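Robot teaching operators (part-time, fixed term)
Van Damme, Plindbridge site
Ref: teaching operators, autumn intake

We are looking for people to teach two-armed robots everyday tabletop jobs by remote control. You do not need a technical background. You do need steady hands, patience and a willingness to do the same short task many times over without getting sloppy.

The work is based at our Plindbridge site, a short walk from the Bornlow bus stop. The intake starts in August.

What the job involves

You will sit at a control station and move a pair of hand-held leader arms. The robot arms at the work table copy your movements as you make them. Each attempt at a task is called an episode. An episode is recorded from start to finish, along with the positions of the arms, and is later used to train the software that will run the arms without an operator.

Tasks are set out on a task card. The card gives the starting layout, the goal and anything you should avoid. Current tasks include passing an item from one gripper to the other, putting objects into bowls and baskets, opening and closing containers, and sorting household items by type. New cards are added most weeks.

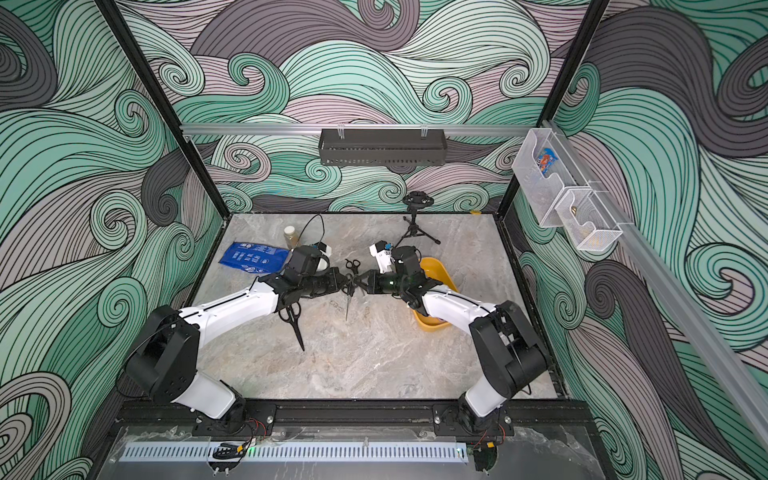 Two-arm work with scissors at one of the enclosed tables.

Between episodes you will reset the table to match the next layout on the card. You will also mark each episode as good, usable or failed. A failed episode is still useful to us if it is marked correctly, so please do not apply if you would be tempted to hide mistakes. Dropped objects, missed grasps and second tries should all be logged as they happen.

An experienced operator normally records about 300 episodes in a week. New starters are not held to that. For your first two weeks you will be paired with someone from the existing team and there is no target at all.

Hours and pay

Shifts are 8 hours including breaks. You will work in blocks at the controls and then swap to resetting or checking recordings, as long spells on the leader arms are tiring for the shoulders and wrists. Early and late shifts are available and you can state a preference on the form. We cannot promise it will be met.

Pay is hourly and the rate is printed on the application form. Training is paid at the same rate. The contract runs for six months in the first instance, and some operators have since moved to permanent posts at Plindbridge or at our Plinville workshop.

What we ask for

You must be 18 or over and have the right to work in the UK.
You should have good close vision, with glasses or lenses if you need them, and be able to judge depth on a screen.
You should be comfortable using both hands at once. Left-handed applicants are very welcome.
You need to be able to read and follow a written procedure in English.
You must keep to the safety rules on site, including keeping your hands out of an enclosure while the arms are powered.

Experience with sewing, model making, dental or lab work, musical instruments or game controllers is helpful. It is not required, and several of our best operators had none of it.

The control stations can be adjusted for height and reach. If you would need any other changes to do the work, tell us on the form and we will talk it through with you before the trial.

How to apply

Fill in the short application form, which can be downloaded from this page or collected from reception at Plindbridge. We do not need a covering letter. Shortlisted applicants will be asked to a paid trial session, where you will be shown the controls and asked to try two simple tasks. We are looking at how you settle into it over the session, so a clumsy start will not count against you.

Bring photo ID and wear closed shoes. Long hair should be tied back and loose sleeves rolled up.

Applications close at the end of the month before the intake. We reply to everyone who attends a trial.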